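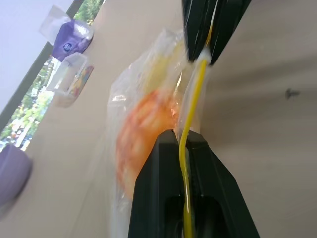 After-school clubs at Wyss Elementary: notes for parent evening, 18/06/2025

Slide 1. Welcome
Thank people for coming. Say that Brigitta Eder will take questions on fees after me. Sign-up sheets are on the back table. Keep this short.

Slide 2. Where we are now
We had 175 children in at least one club this spring. Chess and choir were full by the second week of March. Woodwork had a waiting list the whole year. Running club never filled, mostly on account of the early start.

Slide 3. What changes in the fall
All clubs end at the same time, 4:30. This year we had three different pickup times and it caused trouble at the gate.
Choir moves from the gym to the music room.
Woodwork gets a second group, taught by Jonas Stöckli. He has run the summer session for two years, so many of the children know him.
Running club moves to after school.
(Pause here. Somebody will ask about the late bus. It leaves at 4:45 and stops at Stendov Road as before.)

Slide 4. Cost
Each club is $60 for the term. Woodwork has an extra charge for materials, and the amount is on the sheet. Families can ask the office for a reduced rate. The form is one page and goes straight to Brigitta. Teachers don't see it.

Slide 5. Signing up
Sign-up is on paper again. Children list a first and second choice. If a club is too full, we draw names. Brothers and sisters can ask to be placed on the same day, and we try to do it.
Limit is 2 clubs per child until everyone has a first place. After that, open spots go to whoever asks.

Slide 6. What we need from parents
An emergency number that gets answered in the afternoon.
A snack from home, with the child's name on it. No nuts.
A note if someone else is picking up.

Slide 7. Questions
Hand over to Brigitta. If the time runs out, people can call the office or stop by room 701 before school.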